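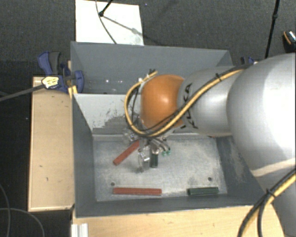 Robotics > Manipulation > Software and Systems

4.2 Grasp planning with the hose in the model

The planner we started from treats the arm as a set of rigid links and nothing else. Fine for open tables. Not fine for a bin, where the dress pack runs down the outside of the arm and loops round the wrist. In Figure 3 the yellow hose and the black cable pass under the orange cap and come back up on its left side, so the wrist is wider there than the CAD says. Early versions of Urar planned paths that were free on paper and rubbed the hose on the rim.

We now add a padded volume to the last two links. Crude – it is a fixed shape and does not follow the bend of the hose – but cheap to check, and the collision checker from Eltholm takes it without changes. Padding is set once per tool and stored with the tool file. A learned hose model was tried and dropped, too slow at plan time.

Figure 3. Gripper inside the near compartment of the bin, with red and green blocks on the floor. The hose bundle loops around the wrist cap.

Block poses come from a single depth view taken before the arm moves in. Once the arm is over the bin the view is poor: the arm and hose hide a good part of the far compartment, and the upper end of the diagonal red block is lost behind the gripper. So no re-detection during the approach. The planner keeps the last pose and trusts it untill the fingers close. The clear finger is a nuisance for depth too, it is masked using the joint angles and not the image.

Over the full run we logged 2321 planning calls. Of these 13 returned no path at all, and all 13 were for blocks lying close against a bin wall, where the padded wrist cannot tilt enough. Shrinking the padding by hand got a path in each case but we did not excute them.

Two settings matter most. Approach angle is sampled first and depth second; the other order wastes samples on poses the wall rules out anyway. And the divider between the compartments is modelled as a sloped panel. An upright box, as in the Kamuvmont baseline, blocks grasps which are in fact reachable.

Timing is given in Section 5, along with the runs where the padding was switched off.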